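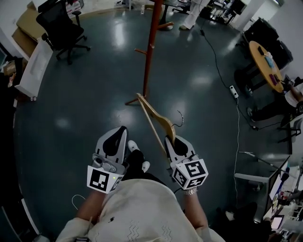

When should an operator end a hand-held gripper episode and start over?

Whenever a marker cube leaves view for longer than the tracker can bridge. On our setup the limit is 11 frames, and past that the episode goes in the reject folder.

dobos_rig
Posting this as a draft rule for the Cotstead collection guide. Comments welcome before January.

bmansour
11 is fine for slow tasks. Hanging something on a coat rack involves wrist rotation near the pegs, and the cube faces turn away fast. I would set 7 for anything with a hanger and leave 11 for table work.

vidisen_ops
Disagree with two limits. Operators will apply the wrong one. Pick 7 and accept the extra rejects.

dobos_rig
We ran 107 episodes against both limits. 7 doubled the reject rate and the replay error did not change enough to justify it.

bmansour
Replay error on which tasks? If most of those were table work, the result says little about the rack.

dobos_rig
Mostly table work. Fair point. I will split the numbers.

Adel Samir
Separate item for the guide: cables. Any power or data line crossing the operator's walking area should be taped down or rerouted before the first episode. Section 2 only mentions cables attached to the grippers.

vidisen_ops
Tape leaves residue on a glossy floor. We use rubber covers at Lunum.

Adel Samir
Covers are fine. The rule should state the result and leave the method to the site.

dobos_rig
Added to section 2, wording as Adel has it. Frame limit stays open until I post the split.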